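Robot Food Cells: Rules for Operators and Visitors
Frequently asked questions, Draretti line, Hunville site

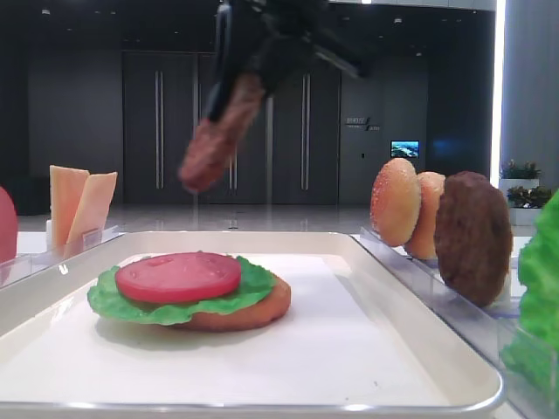
Who may start the cell?
Only persons who have the operator card, signed by Ineke Claeys or Teun Van Loon. The card must be renewed every February. The order of work is fixed in the program, and the operator should know it by heart: bun, lettuce, tomato, then the patty, which comes to the tray in the gripper while the other parts wait upright in their clear holders. If you see a different order, press stop and call the shift leader. Do not correct the stack by hand.

May I reach in when the arm is standing still?
No. A still arm can be an arm which waits for a signal. Turn the key to zero, take the key with you, and then you may reach in. This rule is also valid for cleaning and for very small things, for example a piece of lettuce on the tray.

How fast may the arm move with visitors present?
At 40 percent of the program speed, no more. The setting is on the first page of the menu, under "Guests". Please set it before the visitors come in.

Are the fingers of the gripper treated as food contact parts?
Yes. They follow the same cleaning sheet as knives and boards (form 519). Use only the cleaner from Mulder that is in the locked cabinet — other products can damage the finger surface. The holders and the tray are on the same sheet.

What do I do when the robot drops something?
Stop the cell, remove the part, clean the place and write it in the log. The dropped part goes to waste, also when it fell on a clean tray. After seven drops in one shift the cell stays off until Lies Van Damme has looked at it.

Do I have to load the holders with gloves?
Yes, and with new gloves after each touch of the key or the screen. Many people forget the screen.

Is the Grerkalon cell under the same rules?
Mostly. It has a closed door with a switch, so the key rule is different there. Ask for the separate sheet.

Where do I send a question that is not on this page?
To Evelien Geerts, by the internal mail. She answers normally in the same week.

Last change: Jul 17, 2019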